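Sturketham Parents and Games List: archive
Last updated: April
Print this message | E-mail this message to a friend

Subject: Re: Cups for the stacking corner
From: Kevser Özkan

Dear all,

Thank you for the answers to my first message. I am sorry that I write back so slowly, I wanted to try the things before I give an opinion.

Bangash wrote:

> We used plastic cups last year and the noise on the tables was
> terrible. Can we go to paper this time? My worry is that paper
> cups are too light and the children will be frustrated. Also, do
> they need to be plain? I saw some pretty ones with flowers but I
> don't know if the print makes them slippery. And please, what do
> we put under them? The bare tables in the hall are not level.
>
> Bangash

I will try to answer in the same order.

Paper is fine, in my opinion. The cups are light, yes, but for children of 4 or 5 years this is also good, when a tower falls it hurts no toes and makes almost no sound. It is important that the cups stand upside down, with the wide side on the table. If somebody starts with the narrow side down, the tower is finished very early. We should show this to the children one time at the beginning and then leave them alone.

About the print: I do not find that the flower cups slide more than the plain ones. I bought a pack of 31 (the label said 30, so I was lucky) and the children of my sister preferred them to the white ones at once. They started to sort them by flower, and then the sorting became the game. I would take the ones with flowers.
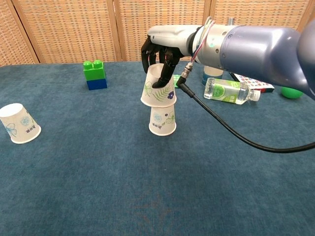
Flower cups on the blue table cover, two stacked and one lying down.

Under the cups I would put a cloth which has some surface, similar to carpet. A smooth tablecloth moves when a child leans on it, and then all the towers of the neighbors go down too. The cover should be pulled tight and fixed under the table with tape. For the hall we need 4 pieces, one for each table. I have one already, Skavex on the market street still sells it from the roll, but please ask for the thick quality.

I would also put a few building blocks on each table, the big kind with two round studs or more. Some children get tired of cups after nearly 4 minutes, and with a block they can make a small wall or a step for the tower. Please do not bring the very small bricks, we still have little brothers and sisters in the room.

Drinks: last year we said no drinks on the stacking tables, and then everybody put the bottle there anyway. My proposal is that bottles are allowed if the cap is closed. Open cups with juice stay at the kitchen window. It would be a pity if somebody stacks a full one.

Two things are still open:

- Who can bring tape? The wide one, not the transparent one from the office drawer.
- Does Sirnent lend us the long shelf again, or do we keep the boxes on the floor?

If a cup has a bent rim, please take it out and use it for pencils. It will not stand straight anymore, I tried to press it back and it does not help.

With kind greetings,
Kevser

Contact the list owner | Copyright Sturketham Parents and Games List | Back to top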